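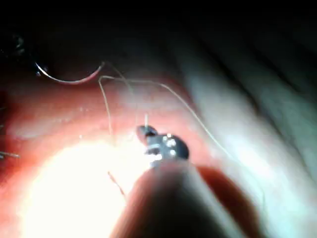
Support wrote back that thread this fine shouldn't be looping back over itself so close to the needle if it's been straightened out of the packet first, and could I please put down everything I've tried, in order, before they look at a replacement.

Fair enough! Sorry in advance for the length, I've been keeping notes on the back of the delivery slip and I'm typing them up more or less as they come.

Ticket subject: Damby fine thread tangling and kinking at the needle end
Status: Open, waiting on customer (me)
Product: Damby pre-threaded practice sutures, curved needle, 35 cm lengths
Ordered through: Temgate
Quantity: 400 packets
Logged from: Tistton suturing skills room

The problem in short

I pull a length out, set up for the first stitch, and before I've got the needle properly through there's a big lazy loop hanging over the grasper with a little kink right where the thread leaves the needle. The rest of it wanders off over the tissue wherever it likes. If I go ahead and pull, one of two things happens. Either the loop closes up into a knot I didn't ask for, or it opens out all right but the kink stays put and drags when it gets to the tissue.

It's not every packet. If it was every packet I'd have blamed my own hands and gone home.

The older stock, which was the same length and the same needle shape (I checked the labels side by side, squinting), never gave me this much trouble. It would curl a bit, as thread does, and then settle down.

What I tried

Entry 1, 8th April

Opened the new box. First packet was beautiful, no complaints. Second one came out of the card like a phone cord. I figured it had just been wound tight, so I held both ends and gave it a slow pull, counted to ten, let go. Better in the middle, no change at all at the needle end. Did three stitches with it and the third one locked up on me. Binned it.

Room was quiet on a Saturday so I kept going longer than I meant to. By lunchtime I had a little pile of sad thread in the sharps tray and a fairly strong opinion about it.

Entry 2

Tried drawing the thread between two gloved fingers from the needle down to the tail. I've always done it this way with the heavier stuff and it works a treat. With this one it just pushes the curl along and leaves you with a corkscrew at the tail instead. I did get one good run out of it, four stitches in a row, then went back to tangles on the next packet. So I can't call it a fix.

Entry 3

Wondered about moisture. The practice tissue we use is slick, and where the light catches it you can't always see a pale thread lying on it anyway, so I thought maybe the loose end was sticking down and the slack was backing up towards the needle. Blotted the surface with gauze between stitches.

Helped me see what I was doing, I'll give it that. Didn't change the kink. The loops were smaller, I think? I wrote "smaller??" on the slip with two question marks, so take that for what it's worth.

Entry 4

Went the other way and ran the thread through a dish of saline before starting. This was the best result so far for the middle part of the length, it went quite soft and hung nicely. The needle end still had its bend. I'm starting to think the bend is a separate problem from the curl, and I'd like you to treat it like that too if you can. One is the thread remembering how it was wound. The other looks to me like it's been folded at the same spot before I ever get to it.

Entry 5

Changed how I take hold of it. I'd been gripping the thread a short way behind the needle to swing the needle round to the angle I wanted, and I know, I know, that's a good way to bend fine thread. So for this lot I only ever touched the needle itself, and picked it up about the middle of the curve.

Result: fewer kinks. Not none. I opened one packet, laid it down without touching the needle end with anything, and the kink was sitting there waiting for me. That's the one I'd point to if anybody asks whether I'm doing it myself. I've kept it, card and all, in a zip bag with a sticky note on it.

Entry 6

Looked at the cards. I should have done this on day one. On the old stock the needle sits in a foam slot and the thread leaves it in a wide curve before it goes into the winding. On the new ones the slot has moved closer to the corner and the thread has to turn fairly sharply to get into the first groove. Not on all of them, mind you. There seem to be two kinds of card in the same box. The ones with the slot further in have been fine every time I've written it down, which I admit isn't every time I've opened one.

I'm not a packaging person, but I'd be having a look at that corner.

Entry 7

Tried it on the firmer pad, the dry one from Alexiou that we keep for beginners, in case it really was something about our tissue. Same kink, same drag. The loops are easier to manage because the thread slides off the surface and doesn't lie there in the folds. A curl that would make a mess on soft, folded tissue is only a nuisance on a flat pad. Worth knowing if your tests are all done on flat pads! I'd gently suggest trying something with a few folds in it, where the thread can get down into a crease and hang about.

Entry 8

Managing the slack. This is less a test and more what I'm doing to get by, but somebody reading this later might find it handy.

I lay the tail well off to one side, away from where I'm working, before I take the first bite. Then after the needle comes through I pull in the direction the thread is already lying, not straight up. Pulling straight up is what drops the loop over the instrument for me. If a loop does form, I stop and put the needle down somewhere I can see it, and I open the loop from the far side. Tugging at the near side closes it up every single time, and I have done it every single time anyway, because I'm impatient.

It's slower. For one person practising that's fine. For a room full of people who've only just learned which way round the needle goes, it's a bit much to ask.

Answers to the questions on your form

Storage: In the cupboard, flat, lid on, out of the sun. No heater nearby. Same shelf as the old stock.

Opened by: Me, mostly. I did let two others have a go with the new packets without telling them what I was looking for, and both of them grumbled about the bend at the needle before I'd said a word. Very satisfying.

Needle condition: No complaints about the needles, for the record. Nice curve, nice and shiny, they go through cleanly. I haven't had one come off the thread. If you swap the thread please don't swap the needle.

Is the thread fraying or snapping: No fraying. One snapped at the kink when I got cross with it, and I'm not counting that against you.

Does the stitch hold once it's tied: Yes. If I can get it to the knot, the knot's good.

What I'd like

Ideally, packets with the slot further in from the corner, swapped for the ones that haven't. I can sort the box by card type if that saves you taking the whole lot back, it'd be an evening with a cup of tea.

We've a bigger order pencilled in through Temgate for May, 3,000 packets, and I've asked for it to be held until I hear from you. I'd be happy to drop it to 2,000 of the old card if that's all that's left in the warehouse. What I don't want is to open the first box in front of a class and watch everyone pick at tangles for the first half hour.

Updates

Support replied, asking for the lot code and whether both card types carry the same one. They do! Same code on the outer box, same code on every packet I've looked at. I've sent it through the form as it wouldn't fit in the subject line.

Support replied again: they can see a change of card supplier partway through that lot, and would I try warming a few packets in my hands before opening, then leave the thread hanging from the needle holder for a minute.

Did that this morning. Hanging it helps with the curl, more than anything else so far except the saline, and it's a lot less mess. I'd put that in your instructions. Warming it, no difference I could see. The kink on the corner-slot cards is still there after hanging. I left one up while I ate my lunch and came back to exactly the same bend, just with the rest of the thread looking lovely and straight below it.

So for my money:

Curl: hang it, or wet it, and keep the tail out of the way. I can live with that.
Kink at the needle: comes with the card. Can't shift it from this end.

I've posted the zip bag one back to you, plus a few unopened packets of each card type so you can see them next to each other. They're marked with a dot on the corner, blue for the good cards and black for the bad. Please leave the ticket open until they've turned up, the last one I had with you closed itself over a weekend and I had to type everything out again.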